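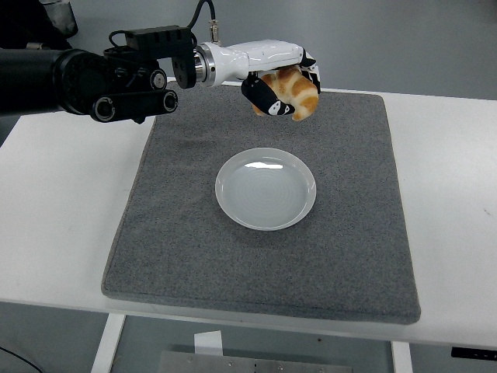 Início > Opinião > Automação

Menos episódios, mais cuidado

Por Sandrine Vasseur, outubro

Quem recolhe demonstrações para treinar robôs habituou-se a falar em totais. Pergunta-se quantos episódios tem o conjunto e a conversa costuma acabar aí. Trabalho nisto na Stumetex há tempo suficiente para achar que a pergunta está mal feita.

No primeiro conjunto que coordenei, para um projeto da Jerska de manipulação de alimentos, o contrato pedia 2.000 episódios. Entregámos os 2.000. Quando o Fulgencio Moya os reviu um por um, ficaram cerca de 700 que ele aceitaria mostrar a um modelo sem reservas. Os outros não estavam propriamente errados. O operador hesitava a meio do movimento, largava a peça alto demais ou repetia a mesma aproximação por cansaço. Treinámos com tudo e depois só com os escolhidos. O segundo modelo portou-se melhor, sobretudo a pousar.

Pousar é a parte que se despreza. Toda a gente quer filmar a preensão, e os operadores novos relaxam assim que os dedos fecham. Um croissant suspenso por cima de um prato é um momento delicado: a massa é folhada, parte dela fica tapada pelos dedos, e o modelo tem de decidir a altura e a orientação com o que consegue ver. Se nos exemplos a mão abre sempre à pressa, é isso que ele aprende.

Defendo três mudanças, todas baratas.

A primeira é pagar por sessão e não por episódio. O pagamento à peça dá pressa, e a pressa fica gravada. O Jérémie Renaud, que gere os turnos, discorda de mim e diz que sem contagem o ritmo cai. Cai, sim. Passámos a fazer menos por manhã e a deitar fora muito menos.

A segunda é variar de propósito. Mudar o prato de sítio, rodar a comida, trocar de operador. Um conjunto de 1.000 episódios com o prato sempre no mesmo ponto ensina uma coordenada. Na Gaillard, a Rin Shibata muda a disposição a cada 5 tentativas e anota a mudança na folha. É aborrecido e devia ser obrigatório.

A terceira é guardar as falhas, com etiqueta. Uma peça que escorrega e é recuperada vale mais do que outra repetição limpa. Apagá-la por vergonha, como fizemos durante meses, deixa o modelo sem ideia do que fazer quando a coisa corre mal.

Dizem-me que a escala resolve tudo e que, com dados suficientes, o ruído se dilui. Talvez, para quem tem centenas de braços a gravar ao mesmo tempo. A maior parte dos laboratórios que conheço tem um ou dois, e uma pessoa que também calibra, limpa a mesa e compra os croissants. Para esses, cada hora mal gasta nota-se.

O próximo conjunto, para a Brilwood, será mais pequeno do que o cliente queria. A folha de anotações já está pronta e o Fulgencio vai rever os episódios no próprio dia, com o operador ao lado.

Última atualização: outubro, 16h40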